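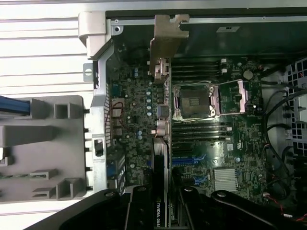 ¿Cuánto tiempo antes hay que pedir la palabra en una audiencia pública del ayuntamiento? En la mayoría de los municipios se pide el mismo día, en una hoja que está en la entrada de la sala, pero en Prarnedstead la lista se cierra a las 10 de la mañana y quien llega por la tarde solo puede escuchar.

# Consejos de casa para preparar una reunión de barrio sobre seguridad

Escribo estos consejos desde la mesa de mi cocina, que es donde los vecinos de la calle Onis nos juntamos antes de cada audiencia. El español no es mi primera lengua y pido paciencia con alguna frase. Los consejos, eso sí, están probados.

## La mesa y los papeles

Cubra la mesa con papel de estraza y péguelo por debajo con cinta de pintor. Encima se puede dibujar el plano del barrio con rotulador, marcar las farolas apagadas y los cruces malos, y después enrollar todo y guardarlo en un tubo. El papel blanco de impresora es demasiado pequeño para esto y las hojas se separan.

Para los documentos del ayuntamiento uso 2 carpetas de cartón. En una van las actas y en la otra las cartas que hemos mandado, con la respuesta grapada detrás. Si no hubo respuesta, escribo a lápiz en la esquina "sin contestar" y la fecha del envío. En febrero esto nos sirvió mucho, cuando un concejal dijo que no había recibido ninguna queja sobre el alumbrado del pasaje Araújo. Teníamos el sello de entrada.

Un acta mojada de café no se frota. Se pone entre dos paños de algodón con un libro pesado encima y se deja hasta el día siguiente.

## Café para muchos

La cafetera italiana de casa no alcanza. Prepare el café más fuerte de lo normal, en dos veces, y guárdelo en un termo que antes ha llenado con agua muy caliente y vaciado. Ponga la leche aparte, porque siempre hay alguien que no la toma.

Es mejor servir cosas que no hagan migas. El bizcocho de limón se corta la noche anterior y se guarda con una servilleta de papel dentro de la caja, así no suda. Nada de almendras enteras - cuando se discute sobre las patrullas, el ruido molesta más de lo que uno piensa.

## Escribir la intervención

En Prarnedstead dan dos minutos por persona. Lea su texto en voz alta con el reloj del horno puesto. Lo que en la cabeza parece corto, en la boca es largo, y cuando suena el timbre de la sala cortan el micrófono sin esperar el final de la frase.

- Escriba a mano o imprima con letra grande, por una sola cara.
- Empiece por lo que pide: una farola, un horario, una respuesta por escrito.
- Diga la calle y el número. "En mi zona" no obliga a nadie.
- Deje las cifras de delitos para una sola persona del grupo, que las lleve con la fuente apuntada.
- No lea el nombre de la víctima de un robo sin su permiso.

Si dos vecinos van a decir lo mismo, que uno ceda su turno y se quede de pie mientras habla el otro. Esto lo permite el reglamento de nuestra sala, pero conviene preguntarlo en la suya.

## Carteles que aguantan la lluvia

Forre el cartel con plástico adhesivo transparente, dejando un margen de un dedo por cada lado. Se alisa desde el centro con un trapo seco. Las burbujas se pinchan con una aguja y se aprietan. Para el poste use bridas, y no cinta, que deja un resto feo y luego el barrio tiene fama de sucio. Después de la audiencia hay que quitarlos todos. Nosotros olvidamos 5 en la plaza Lotent y nos llegó un aviso del ayuntamiento, con razón.

## Al volver a casa

Apunte esa misma noche quién prometió qué cosa. Yo lo escribo en el calendario de la nevera, en la casilla del día en que debe cumplirse, con lápiz azul. Si llega el día y no pasó nada, mando una carta corta que solo repite la promesa y la fecha, y la copia va a la segunda carpeta.

El plano enrollado se guarda de pie, en un sitio seco. El mío está detrás de la puerta de la despensa, junto a la escoba.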